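Vovum Juniors > Science at Home > Kitchen > How does an electric kettle work?

Home Topics Try It Word List Grown-ups

How does an electric kettle work?

By Chae-won Wang
January

Lots of homes have a kettle. People use one to make tea, fill a hot water bottle or get water ready for noodles. It is such an ordinary thing that you may never have looked at it closely.

An electric kettle has one job. It takes electricity from the wall and turns it into heat, and the heat goes into the water. This page is about how that happens and how the kettle knows when to stop.

The part that gets hot

At the bottom of a kettle there is a piece of metal called the element. In old kettles it was a thick loop that sat in the water, and you could see it if you lifted the lid. In most new kettles it is hidden under a flat metal floor.

When electricity flows through the element, the metal makes the flow difficult. Scientists call this resistance. The energy has to go somewhere, and it comes out as heat. A toaster works in the same way. The wires inside a toaster glow orange because they get so hot.

A kettle's element doesn't glow, as the water next to it keeps taking the heat away. This is why a kettle should never be switched on empty. Most kettles have a safety switch that turns them off if there is no water inside, but it is still bad for them.

How the water moves

The element only touches the water at the bottom. So how does the water at the top get hot?

Water spreads out a tiny bit when it warms up. That makes it lighter than the same amount of cold water, so it rises. Cooler water sinks down to take its place, and then that water is heated too. The water goes round and round until all of it is hot. This movement is called convection. The air in a room with a heater does the same thing.

You can hear some of this going on. A kettle starts to hiss and rumble well before it boils. The noise comes from small bubbles of steam that form on the hot metal floor. They float up into cooler water and collapse, and each one makes a little sound. When all the water is hot enough, the bubbles reach the top without collapsing and the noise gets softer. The water is now boiling.

At sea level water boils at 100 degrees Celsius. High up a mountain it boils at a lower temperature, because the air pushes down on it less.

Why there is a base

Years ago, kettles had a cord that plugged straight into the back. You had to pull it out before you poured. Many kettles now come in two parts - a base that stays where it is and a container that lifts off.

The base is joined to the wall socket by a cord. In the middle of it there is a connector, and under the kettle there is another part that fits it. When the kettle is sitting on its base, the two parts touch and electricity can get through. When you lift the kettle, they come apart. The kettle can't heat up while it is in your hand.

On many kettles the connector is round, so you can put the kettle down facing any way you like. This helps people who are left-handed, and people who can't see very well.

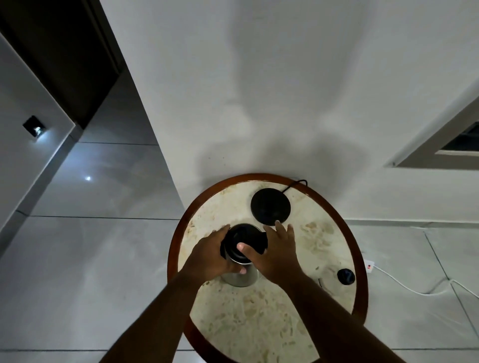 A steel container with a black top, held in both hands. The flat black base beside it has a thin cord.

Bases are usually quite light and flat. They need a steady, level surface, well back from the edge, with the cord tucked away where no one will catch it with an arm or a foot. A base must be kept dry. If water gets on it, a grown-up should unplug it at the wall before wiping it.

How it knows when to stop

If a kettle never switched off, it would go on boiling until the water had all turned to steam. To stop this, electric kettles have a clever little switch.

Inside the switch is a small disc made of two different metals stuck together. Both metals grow when they get hot, but one grows more than the other. This makes the disc bend. When it gets hot enough, it snaps from one shape to another - click! - and pushes the switch off.

The steam is what heats the disc. When the water boils, steam travels down a narrow passage to the switch. If you leave the lid open, most of the steam escapes into the room instead, and the kettle may boil for much longer than it should.

What is it made of?

Kettles can be made of steel, glass or plastic. Stainless steel is strong and doesn't rust easily, but it carries heat well, so the outside can be very hot to touch. That is why the parts you are meant to hold are often made of plastic. Heat moves through plastic slowly.

Some kettles have 2 walls with a gap of air between them. The outside stays cooler and the water stays hot for longer.

Staying safe

Boiling water and steam can burn you badly. A kettle can still burn you a long time after it has clicked off. Always ask a grown-up to do the pouring, and keep your face and hands away from the spout.

Only boil as much water as you need. It is quicker and it uses less electricity.

Words to know

Element: the metal part that gets hot
Resistance: how hard it is for electricity to flow through something
Convection: the way heat moves around in water or air
Connector: the part that lets electricity pass from the base to the kettle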